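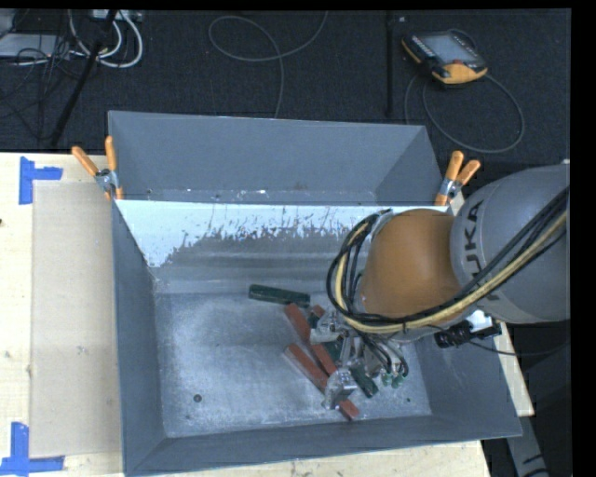 The picking station at Pretirow's open day, with the gripper down among the red and green blocks.

Pretirow opened its workshop in Berkorero to the public for one afternoon in December, and I went along with a notebook and low expectations. The invitation promised "warehouse picking, solved." What we got was one arm, one bin and a handful of blocks, shown to groups of 20 at a time behind a rope.

I don't mind a modest demo. I mind a modest demo with a big headline on it. The blocks in the bin are long, plain and rigid. Anyone who has worked a packing line knows that the trouble starts with plastic bags, floppy sleeves and things that roll under other things. I asked when they would try those and was told it was "on the roadmap."

The bin is held with orange-handled spring clamps, and the coating on its inner back wall is scraped down to darker metal. I liked that better than anything on the slides. A bin that beat up has at least been used.

The arm is a KUKA. Pretirow's own part is the software, called Viro, and that is the part you can't see. Our guide said it chooses each grasp by itself. Maybe so. We had no screen to follow and no way to check, and my request to drop in something from my coat pocket was politely declined.

The handout claims 200 picks without a miss. It doesn't say with which objects, or who was keeping score. Our group's turn lasted 6 minutes, questions included, so I can't say much about that number either way.

A second station, named Man, was listed on the program for 2 o'clock. It was still under a dust sheet when I left at a quarter past. The coffee was good, and I'll go back if they let visitors bring their own objects.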